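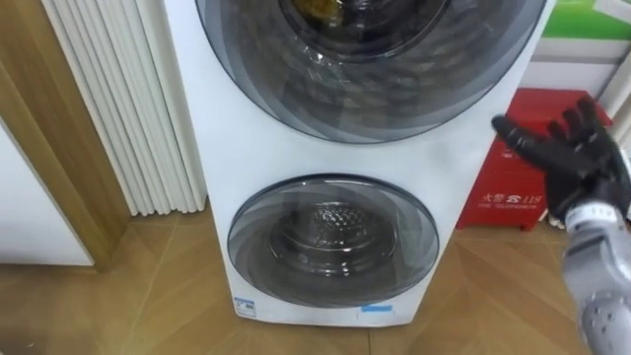
スポーツウェア用の液体洗剤、Vornasport（ヴォルナスポート）。Plunora製。600ml、品番119。再入荷しました。前回ぶんは案内を書いているうちに売り切れ、すみません。今回は多めに取ってあります。泡立ちをかなり抑えた処方なので、丸い扉が上下に並んだ白い縦積みタイプでも、ふつうのドラム式でも、昔ながらの縦型でも使えます。手洗いも可。洗濯機の機種についての問い合わせがいちばん多いので先に書いておきました。以下、細かい話。

■商品名
Vornasport 液体洗剤 無香料／Berhe（ベルヘ）の香り

■内容量・価格
600ml　1,000円（税込）
詰め替え用は準備中。出たらこのページに足します。価格未定。

■どんな洗剤か
化学繊維のウェア向け。ポリエステル、ナイロン、ポリウレタン混。ランニングシャツ、タイツ、サッカーのユニフォーム、ヨガ用、自転車のジャージなど。綿のTシャツも洗えますが、綿だけなら今お使いの洗剤で十分かと。わざわざ買い足すほどではないです。

汗と皮脂。乾いているときは平気なのに、着て体温が上がった途端にむわっとくる、あれ向けです。繊維に皮脂が残っているのが原因のことが多いので、香りでごまかすより先に皮脂を落とす。そういう設計。柔軟成分、蛍光増白剤は入っていません。白いウェアの青白さを出したい方には物足りないと思います。

開発はPlunoraのBarry Greenwood氏。もともと登山用の中綿の手入れ剤を作っていた人で、すすぎ残りにやたら厳しい。泡が少ないのはこの人の好みでもあるらしいです。メールで「泡が立たなくて不安だというお客さんがいる」と伝えたら、「不安なら足さずに、つけおきを長くしてくれ」と一行だけ返ってきました。なので、足さないでください。

■使い方（洗濯機）
ふつうの汚れ　キャップの下の線まで
汗がひどい日　キャップの上の線まで
洗剤の投入口へ。衣類に直接かけない。
コースは標準か、タグに指定があればそちらを優先。
すすぎは2回をおすすめします。1回でも落ちますが、肌の弱い方は2回で。
ウェアは裏返してネットへ。ファスナーは閉める。面ファスナーの付いたものは必ず留めてから。タイツに引っかかると毛玉になります。

詰め込みすぎ注意。ドラムの中でウェアがちゃんと動くくらいの余裕をみてください。遠征のあとに全部まとめて、というのがいちばん落ちません。分けて回したほうが結局早いです。

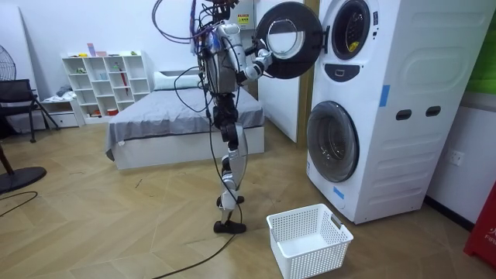

帰ってすぐ洗えないときは、とにかくバッグから出す。ハンガーでも椅子の背でもいいので広げておく。濡れたまま丸めて朝まで、は避けてください。どの洗剤でもきついです。夜遅くて洗濯機を回せない場合は、洗面器でさっと水を通して絞っておくだけでも翌日の落ち方が違います。

■使い方（つけおき）
ぬるま湯を洗面器かバケツに。
キャップの下の線まで入れて、よく溶かす。
ウェアを沈めて、そのまま夕食でも食べて戻ってくるくらい。ひと晩は長すぎ。色の濃いものは短めに。
そのあと洗濯機へ。つけおきの液ごと入れてかまいません。その場合は洗剤の追加なしで。

わきの部分と襟の裏、タイツの膝裏。このへんは沈める前に指で軽くもみこんでおくとよいです。ブラシは使わない。生地が毛羽立ちます。

■乾かし方
陰干し推奨。乾燥機はウェアのタグに従ってください。洗剤のほうには乾燥機が駄目という理由はないのですが、ポリウレタンの入ったものは熱で伸びが悪くなります。プリントの背番号も熱に弱い。はがれたという相談、たまにいただきます。圧着プリントは裏返して、風の通るところで。

■使えないもの
ウール、シルク、革、毛皮
ダウン（羽毛の油分まで落ちることがあります。専用のものを）
水洗い不可の表示のあるもの
防水透湿のジャケットは洗えますが、撥水剤は別に必要です。当店では今のところ扱いなし。

■香りについて
無香料は本当に無香料。原料のにおいがボトルを開けたとき少しします。洗い上がりには残りません。
Berheの香りは草っぽい、ちょっと苦い感じ。甘くないです。店では無香料のほうがよく出ます。ただ部活のお子さんがいる家だとBerheを選ぶ方が多い印象。迷ったら無香料で。

柔軟剤との併用は、できれば避けてください。吸汗速乾の生地だと汗の吸いが悪くなります。どうしても使いたい場合はほんの少しに。

■よくいただく質問

赤ちゃんの服に使えますか
スポーツウェア向けに作られたものなので、おすすめはしていません。

漂白剤と一緒に使えますか
酸素系の液体なら可。塩素系は不可。粉末の酸素系は混ぜるより、別の回にしたほうが確実です。

自動投入のタンクに入れていいですか
機種によります。とろみは弱いほうですが、取扱説明書で液体洗剤が可になっているか確認を。ほかの洗剤の残りがあるところへ継ぎ足すのはやめてください。固まることがあります。一度タンクを洗ってから。

シューズは洗えますか
布のランニングシューズなら手洗いで。中敷きと靴ひもは外して別に。革の部分があるものは不可です。

色落ちしますか
新しい濃色のウェアは最初の数回、単独で洗ってください。赤と紺が特に。洗剤を替えても新品の色落ちは出ます。

一度で臭いがとれません
長く着たものは一度では無理なこともあります。つけおきを何度か。それでも戻ってくる場合は洗濯槽のほうも見てください。パッキンの裏のぬめり、糸くずフィルター。意外とそこです。扉まわりは使ったあと水気を拭いて、しばらく開けておくのがいいでしす。

プールの塩素臭には効きますか
水着はまず真水でよくすすいで、そのあと薄めにして手洗い。脱水は短く。塩素臭そのものへの効果はメーカーもうたっていません。

■保管
直射日光を避けて常温で。冬に冷えると白くにごることがありますが、暖かい部屋に置けば戻ります。戻してから軽く振って使用。お子さんの手の届かないところへ。目に入ったらすぐ水でよく洗い、必要なら医師へ。ボトルをお持ちください。

■発送
Trarnidtonの倉庫から発送。午前中の注文はその日のうちに出せることが多いです。9月は運動会と大会の時期で混むので、お急ぎの方は早めにおねがいしいます。
ボトルはキャップをテープ留めして出しています。輸送中に漏れた場合は写真を撮ってご連絡を。交換します。開封後の返品は不可、香りが合わなかったという場合も同じです。すみません。

チームでのまとめ買いは備考欄に希望本数と香りを書いてください。折り返し送料込みの見積もりを送ります。領収書の宛名も備考欄で大丈夫です。

■仕様
品名　洗濯用合成洗剤
品番　119
液性　中性
用途　化学繊維・綿・麻のスポーツウェア用
内容量　600ml
香り　無香料／Berhe
製造　Plunora

ラベルが新しくなりました。中身は前と同じです。旧ラベルの在庫が少しだけ残っているので、どちらが届くかは選べません。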